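Opinion | Home & Work

Run the Wire While the Walls Are Open

By Nayeli Cáceres

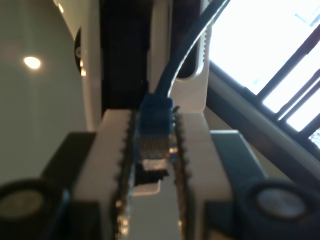 My sister-in-law bought a house in Murnwood last spring and had most of the ground floor down to the studs by June. She spent a month choosing tile. When I asked where the network cable was going, she said the house would have wifi. The walls were closed up two weeks later, and she now takes her work calls from the landing at the top of the stairs, where the signal holds.

I think anyone who opens a wall in a house should put network cable in it before closing it again. I would go further and make it a rule for new construction, the same way we have rules for outlets and smoke alarms.

The case against is always the same. Wireless keeps getting faster, phones have no socket to plug a cable into, and most people are happy. All of that is true. I use wifi every day and I'm using it now. But a wireless signal is shared by everything in the house and by whatever leaks in from the neighbors, and it has to get through brick, pipes and the back of the refrigerator. A desktop computer, a television and a printer sit in the same place for years. They have no reason to be in that line.

Cost is the better argument, so I looked at mine. We wired six rooms when we redid the upstairs, and the electrician charged $1,603 for everything, including the panel in the hall closet. A year later my neighbor Mohit Chauhan asked for the same job in a finished house of the same size and was quoted more than double that, with plaster repair on top. He bought a set of wireless repeaters instead. He has since replaced them once. I don't blame him, but that money went into boxes with a short life, and the cable in my walls will probably outlast the carpet.

Builders could do this for very little. The development going up on Sithole Road has 70 units, and the sales office told me that network cabling is an upgrade, offered together with the heated towel rail. A towel rail can be added any time. The buyer who skips the cable has in practice skipped it for good, and so has whoever buys the place next.

I'd ask for three things in any rule. Two cables to every bedroom and living room. One to the ceiling in the hall, for a wireless access point, so that even people who never plug in a computer get a better signal. And labels at both ends, because I have met a closet full of gray cable with no labels and I lost a December afternoon to it.

Renters should care about this too. They can't drill, and they get whatever the last owner thought was enough. In my old apartment that was one phone jack behind the stove.

My sister-in-law is doing the basement next. I've sent her the electrician's number.

Comments (4)

Mal-soon Ok
Agree on the ceiling drop. Best thing we did. I'd also say put in empty conduit, then you can pull whatever comes along later.

Rob_T
Another rule to make houses cost more. If buyers wanted it they'd pay for the upgrade.

Špela Stojanović
Rob, most buyers don't get asked until the drywall is up. We weren't.

Sarahí Arellano
Does anyone know if old phone wiring can be used to pull the new cable through? House is from the fifties and I think ours is stapled to the studs.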